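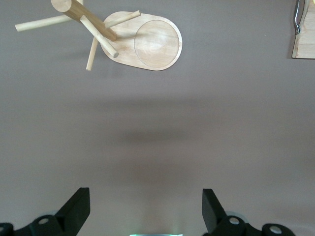 Home | News | Visits | Contact
Print this page | E-mail this page

Visit to the Lusley workshop, September

Our delegation of 24 members was received at Lusley by Imke Tiedemann, head of finishing. The workshop makes wooden kitchen goods, among them peg stands for mugs, and now uses robot arms at 2 benches for handling and sorting.

Ms. Tiedemann reported that no positions were cut. Staff who once lifted each piece by hand now check grain and joints, and set up the arms at the start of the shift — a task for which 27 employees have been trained. Several told us their wrists hurt less. Others miss the steady pace of the old bench.

Gordon McKinnon asked who may stop an arm. Any operator may do so.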